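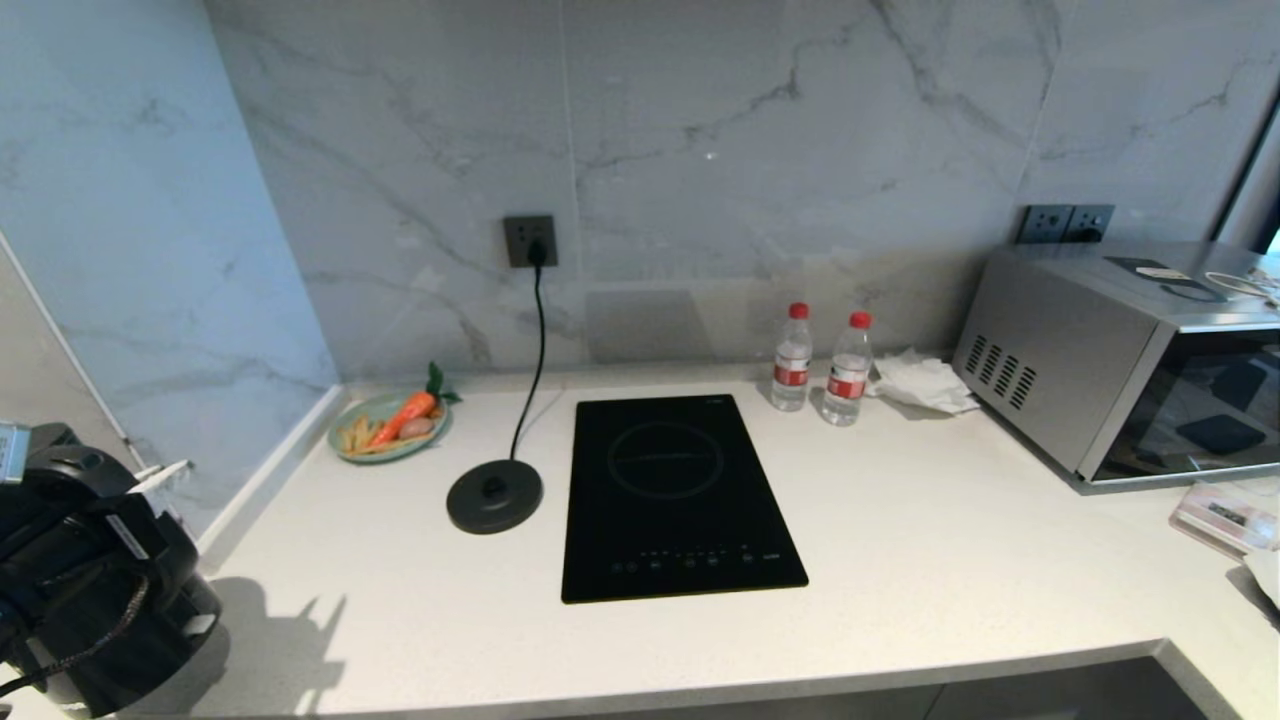
riquelme_court_4 replied:
The notice from the Gredthorpe management office states that the new electricity billing schedule takes effect in August. I would ask fellow owners to read page 9 before the meeting on Friday. Under the proposal, common-area usage would be divided equally among all 79 units, regardless of floor area.

Category: Owners' Forum > Utilities and Billing

tandon_east
I have read page 9 and I support the proposal. Equal division is simple to administer, and the present method produces a dispute nearly every quarter. The hallway lights and the elevator serve each household in the same way.

lesterari_unit11
I must respectfully disagree. A studio would pay the same share as a three-bedroom unit. The bylaws assign all other shared costs by floor area, and I see no basis for treating electricity differently.

riquelme_court_4
The bylaws permit an exception for metered services. Whether common-area electricity qualifies is a fair question, and I have submitted it to the office in writing.

gredthorpe_owner
Has anyone received the usage figures? My copy lists 1,047 kilowatt-hours for the garage, with no period stated. It is difficult to vote on a formula without knowing the amounts.

tandon_east
The garage figure is for one month. The heading is on the preceding page and is easily missed.

lesterari_unit11
Thank you for the correction. My objection stands. I will move that the vote be postponed until the office has answered the question on metered services - and I would welcome a second.

gredthorpe_owner
I will second the motion. Please note that proxy forms must reach the office by noon on Friday.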